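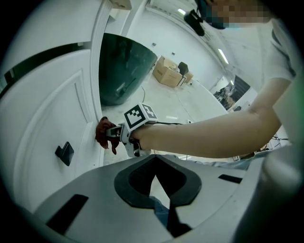
**Oratile Kruger**
Data collection lead, Fledstead

June 23, 2018

Our collection rules for hand-held grippers had grown to 14 pages, and operators were reading the first two. I cut them to one sheet last week. The parts that caused the most argument are below, mostly so I can link to them.

**Markers.** Each marker face stays flat, clean and uncovered. Tape over a lifted corner is not a repair. Replace the face and redo the calibration before the next take.

**Cable.** Route it back along the forearm, with enough slack for a full wrist turn. If it crosses the fingers at any point, discard the take.

**Soft objects.** Close the fingers until the object stops sliding, then stop. With cloth or plush against a hard surface such as a door panel, operators tend to keep squeezing, and the finger width reading stops meaning much. Kgomotso Shabalala wanted a numeric limit here. We tried one and dropped it, as it varied too much between items.

**Doors.** Note the door angle at the start of the take. Do not brace the gripper housing against the frame. Contact between housing and frame shows up as a jump in the pose track, and Sizwe Mabaso has to cut those out by hand.

**Faces.** Blur every face before files leave the capture machine, including the operator's own. This applies to test takes too.

**Take length.** Up to 32 seconds. Longer tasks get split at a point where the gripper is open.

**Rejects.** Keep them in a separate folder with a one-line reason. "Bad" is not a reason. "Marker covered by sleeve" is.

Still open: whether lighting should be logged per take or per room. Gandeo logs per room. I lean toward per take, but it adds a field to a form that already has 12.

Revision 3 of the sheet is on the shared drive. Revision 2 had the wrong calibration interval, so please delete any printed copies.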